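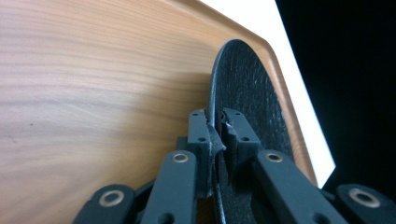

Figure 3. Round black disc with a pebbled face, upright against the light wooden board.

Papers > Household Surfaces > 4. What ends up on the board

December 3, 2025 – Zübeyde Sezer, Evcombe

4.2 Discs and pads

I'll admit I got a bit fond of the black discs. Of the 296 small items we logged at Evcombe, more than 70 were pads, discs or coasters of some kind, and I'd expected them to be the dull part of the job! The textured face is what I kept coming back to – it picks up faint white scuffs (there are a few in Figure 3), and on black they show up far sooner than they would on a grey or honey colour. We scored scuffing by eye under the Gilby lamp, 15 items at a sitting, and my scores ran a touch harsher than Huamán's. The smooth rims I scored separately.

Contact the Vonaveck group | Back to top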